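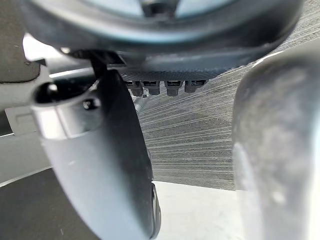
How to keep your own rainfall record

Posted in: Weather at Home, How-To
Mar 28, 2021

I started measuring the rain in February last year, mostly to settle an argument with the telly forecast, and I've been hooked ever since (sorry, everyone I've bored with it!). You don't need a proper weather station. A plain plastic gauge, a notebook and a bit of stubbornness will do, and by next spring you'll have a full year of figures for your own garden.

1. Get a gauge you can read

Mine is a Fulleo tube gauge, marked in millimetres, and it pushes onto a post. I tried a fancy tipping one first and it kept clogging with bits of leaf. Whatever you buy, make sure the bottom few millimetres are clearly marked, as an awful lot of wet days in Britain only leave a dribble.

2. Find it a decent spot

Go for somewhere open. The usual rule is to keep the gauge at least twice as far from a wall, tree or fence as that thing is tall, and in a small garden you'll probably have to fudge it. I did! Mine lives in the middle of the lawn with the rim 30 cm above the grass, and yes, I mow round it and grumble.

Get it level too. A leaning gauge catches the wrong amount, especially when it's blowing sideways.

3. Read it at the same time every day

Nine in the morning is the traditional time (nine GMT, so ten by the clock once summer time kicks in). Crouch down so your eye is level with the water, then read the bottom of the curve where it dips in the middle. Write it down before you tip it out. I've tipped first and then stood there trying to remember more times than I'd like to admit.

The rain you find this morning goes down against yesterday's date. It feels odd for a week and then you stop noticing.

4. Write down the noughts

A dry day is a 0. A day you forgot is a blank. If you go away, put the total in when you get back and mark it as covering several days, so you don't end up with one ridiculous monster of a Tuesday-type spike in the middle of a quiet month. Drops in the tube but nothing you can measure? Put "trace".

5. Deal with snow

Bring the whole gauge indoors, let it melt with a saucer over the top, then read it as normal. If the snow has piled up over the rim it's a bit of a guess, so I just add a note saying so.

6. Add it all up

I type mine into a spreadsheet at the end of each month, one column per month and a total at the bottom. My first full year came to 915 mm, and the wettest spell was 4 soggy days on the trot when I had to empty the tube in my dressing gown. Darkton, just over the hill, always seems to get the showers we miss, and I'd love to compare notes with somebody over there.

Give the tube a scrub with a bottle brush now and then. Green slime makes the marks very hard to read, and spiders adore the funnel.

Join 2786 other readers and get new posts by email. You can unsubscribe whenever you like.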